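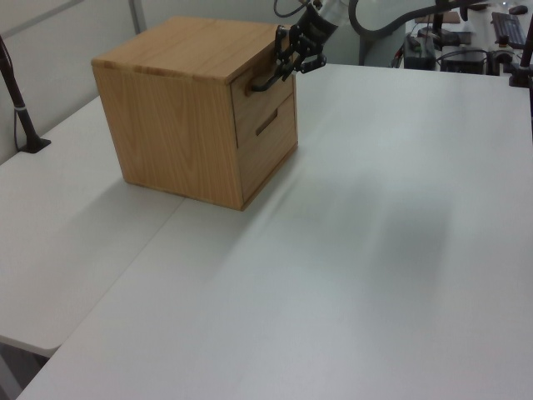 Flor Cáceres objects that small drawers hide things from the people who own them, and that any study of household paper should begin with what is lost in them. The objection was raised at the October reading of this paper and has shaped the present section.

Home | Issues | Authors | Submit | Contact

Reading time: 20 minutes

3.2 Closed storage and the keeping of household papers

The Orodlow survey asked residents of 32 households where they kept bills, letters, warranties and school forms. Answers were sorted by the last place a paper was put before it was either used or thrown out. Closed storage covers drawers, lidded boxes and cupboards. Open storage covers trays, shelves and the tops of furniture (Figure 2 shows a small two-drawer wooden cabinet, a common form of the first type).

In all, 2901 papers were logged. Bills were most often left in open storage until paid and then moved to a drawer. Warranties went directly into closed storage and were seldom looked at again. Letters followed no steady pattern, and several residents kept them with photographs. We follow Koller in treating such mixed groups as a single collection, although Gredier would divide them by sender.

Residents who shared a home often disagreed about where a given paper belonged. Where one person had set up the system, the others tended to leave papers on the nearest flat surface. The Custon interviews found the same habit among tenants, and the matter is taken up again in Section 4.

Figure 2. Small wooden cabinet with two stacked drawers, the upper one slightly open.

Reader comments

Bronwyn Hinds: Were papers held on a refrigerator door counted as open storage? In my own work they behave more like a calendar.

Flor Cáceres: I still think the warranties deserve a section to themselves.

Unsigned: The link to the Custon interviews does not work for me.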